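Handheld grippers, build log 4: tracking and jaw alignment

The second pair is assembled and has had its first long session at the sink counter in the shared workshop. Notes follow, mostly so that Despina Voicu and I stop repeating the same measurements. 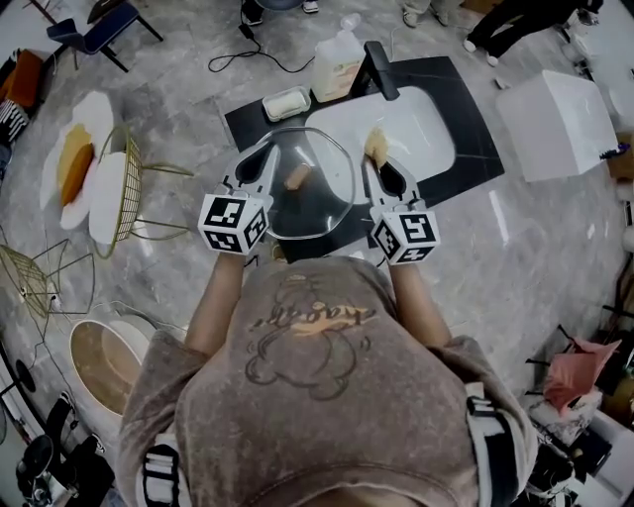

Marker cubes

Each gripper carries a white cube with black square markers, fixed near the handle. One flat marker was lost as soon as the wrist rolled. With the cube, at least one face usually stays readable from overhead, and the tracker takes whichever face it sees best. Working face to face across the basin is still the worst case – the hands come close together and one gripper can hide the other's cube.

The session log holds 3,285 pose samples. Of those, 51 were rejected for jumps between neighboring faces. I traced most of them to one cube that had been glued slightly off square. It has been reprinted and pinned.

Jaws

The curved fingers have oval cutouts to save weight and let them flex a little. Soft objects such as the bread-like piece need a lighter trigger spring than I had fitted. The clear lid is harder: its rim is thin, and the grip point has to be chosen before the approach.

Straps

I moved the load to shoulder straps in June. The buckles still need to sit lower.

Next

Recalibrate both cubes, swap the left spring, then rerun the lid task with the Vurnari tracking code at the same settings.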